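Do I take labels and caps off plastic bottles before recycling?

Asked by Teodora Stan, 2026-07-23
Category: Home > Trash and recycling

We moved into a building with shared bins and the sign only says "clean plastic." I drink a lot of imported bottled tea and I have a bag of 50 empties in the hall closet. Most have a paper or plastic label wrapped around the lower part. Do the labels have to come off? And do the caps go back on or in the regular trash? The hauler is Bratitz, if that matters.

2 replies

Gregor Pollock
Just throw them in. I never peel anything and they always take the bin.

Kobina Frimpong
I had Bratitz at my last place, so this is what I was told when I called them in February. Check your own route, it may be different.

Labels: leave them on unless they peel off in one piece. The sorting plant deals with labels and glue. The language on the label doesn't matter either. What you want to look for is the recycling number, which is usually molded into the bottom of the bottle. Drink bottles are mostly number 1.

Rinsing: a quick swish of water and pour it out. Tea with milk or sugar needs a second rinse or the bag will smell by the weekend.

Caps: they asked for caps on, screwed down, after the bottle is emptied. Loose caps are too small and fall through the sorting screens. If you already threw the cap away, the bottle can still go in like this one, open neck and label still on:

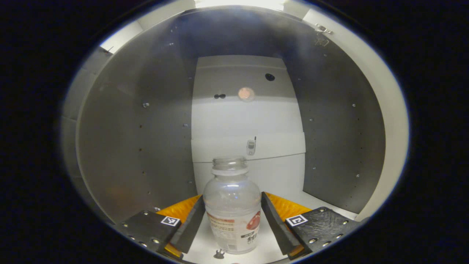 Crushing: optional. It saves room in the closet. Squeeze the air out first and then put the cap on. Some haulers don't want them flattened, so ask.

Bags: empty the bottles into the bin and keep the bag. Mine was left at the curb once because I tied it shut.

Related in Trash and recycling
Can pizza boxes go in with paper?
Where to take old paint cans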